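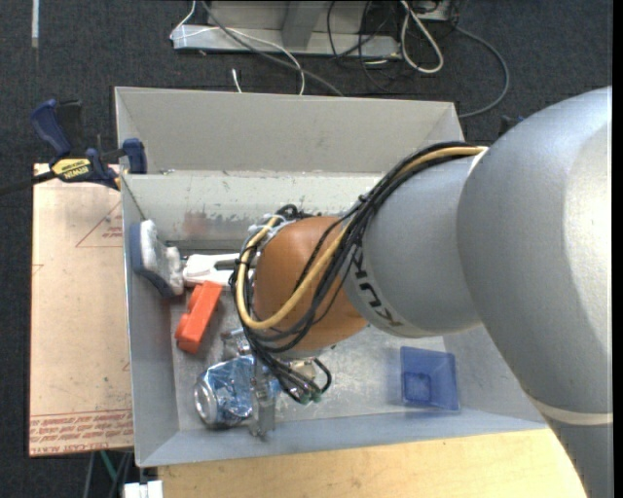
From: Rasmus Ots
To: Uibo house list
Date: 27 Jan 2019
Subject: Re: the gray bin, what goes in it

Dalia Mägi wrote:

> I went through the open gray bin again this morning. Crushed can, scrubbing
> brush, things that look like toy parts. Is it for trash, for lost items or
> for cleaning? I thought we decided this in September. Also, can I throw the
> brush away?

Dear Dalia, dear all,

Please do not throw the brush away yet. The one with the white handle and the fluffy pad is good for the bathtub, and I would like to keep it. It only should not live together with drink cans. I can put a hook for it under the sink, if Noeline agrees, as it is her shelf there.

For the cans I propose that they go directly to the bag by the back door. The blue and silver one is already dented, so maybe the shop machine will not accept it. Then it goes with the metal. Please pour out the rest before - last time I carried the bag down and it was dripping on the stairs until the second floor.

The orange-red block I do not know. Algirdas Laur, is it from the set of your children? It has steps on one side. If no one asks for it until next weekend, I will put it in the box with the games.

And the bin itself: I understood in September that it is for things without a place, and that the person on kitchen duty empties it every 5 days. I could not find this written anywhere, so maybe I remember it wrong. Dalia, do you still have your notes from that evening?

My turn for the kitchen starts tomorrow.

With kind regards,
Rasmus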